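Mugs and coasters for a shared kitchen, how do you store yours?
Kitchen and Dining > Storage and Tidying

wrenfield_j
Posted December 9, 2024

We have seven mugs in daily use at the moment and no cupboard for them. The old wall unit came down when the damp was treated and the new one won't be fitted until January. Until then everything lives on the white table by the wall.

I have put four of them on a pink tray with a rim, which I bought years ago for serving and never used. The other three sit in a row beside it with their coasters. Two of those are brown wooden ones. The rest of the coasters are in between and they are a mixed lot: knitted, rattan, a flower-shaped one. None of them match and I don't mind that.

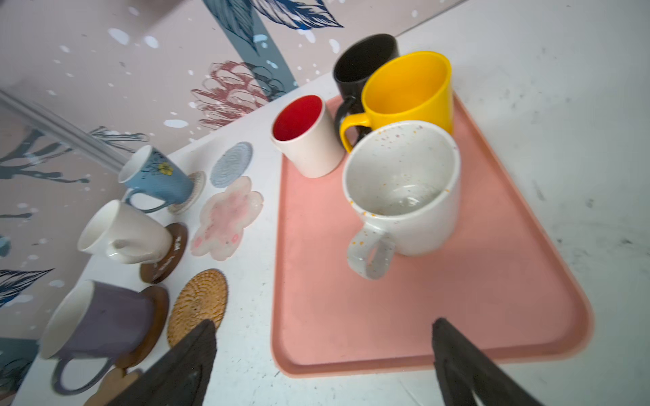
What I can't decide is whether to get a second tray and put the lot on trays, or buy a mug tree and be done with it. My worry with a tree is the big speckled mug. It has a thick handle and is a good deal wider than the others, and I don't think it would hang well next to anything. The red-lined white one and the yellow one would be fine.

The table is also where we make the tea, so I would like to be able to clear it quickly. Budget is small. Any views welcome.

tobyjug62

Second tray. Mug trees take up less table than a tray but they tip if you load one side, and someone always loads one side. We had a Kollness one, six arms, and it went over twice. Lost a good mug each time.

If you keep the tray, put your heaviest mug in the middle of it. Carrying it with the weight at one end is how you end up with tea on the floor.

marlpit

I'd disagree on trees. A cheap light one tips, yes. One with a proper heavy base doesn't. Mine is 349 mm tall with a cast base and holds six, and I have had it through two house moves. The wide mug can just stand beside it.

tobyjug62

Six on the tree and one standing beside it is still two things to move when you want the table clear. A tray is one.

marlpit

He would need two trays for seven mugs by your reckoning, so that's two things as well.

wrenfield_j

She, but carry on. You could get more than four on the tray I have. There is bare space on the near half. I have been leaving that for the teapot.

ottershaw_lane

Can I ask why the three are on their sides? I was always told not to leave a mug resting on its handle. The handle is the weak point and if it gets knocked it goes at the join. I have glued two back on and neither lasted.

Upright or upside down for me. Upside down keeps the dust out if they're standing open on a table.

pennywhistle_k

Upside down chips the rim. It's the thinnest part and often the least protected bit of glaze. Upright, and give them a rinse before use if you're bothered about dust. In a shared house they won't sit long enough to get dusty.

ottershaw_lane

Thirty years of upside down here and no chips. I do put a tea towel under them, I'll grant you.

wrenfield_j

Point taken about the sides, I'll stand them up. The blue one with the drawings on is my favourite and I'd be sorry to lose the handle.

gablestone

On the coasters, I'd sort those before buying anything. The knitted one can go in the wash but keep it off the wet end of the table, they hold water and then mark whatever is under them. Rattan wants wiping and drying flat. Don't stack any of them damp. I use a small Toltura letter rack for ours, stood on end so the air gets round.

pennywhistle_k

Seconded on the letter rack. A toast rack works too if your coasters are thin.

marlpit

If you do go for a second tray, measure first. I bought an Ernmont one listed as 310 mm deep and that was the outside of the rim. The flat part was a good bit less and I got one fewer mug on it than I'd planned for.

wrenfield_j

Thanks all. I'm going to move the teapot to the worktop, put all seven on the one tray upright and see if they fit. If not I'll look for a second tray in the charity shop. I have a toast rack somewhere, so the coasters can go in that. The wooden ones may be too thick for it.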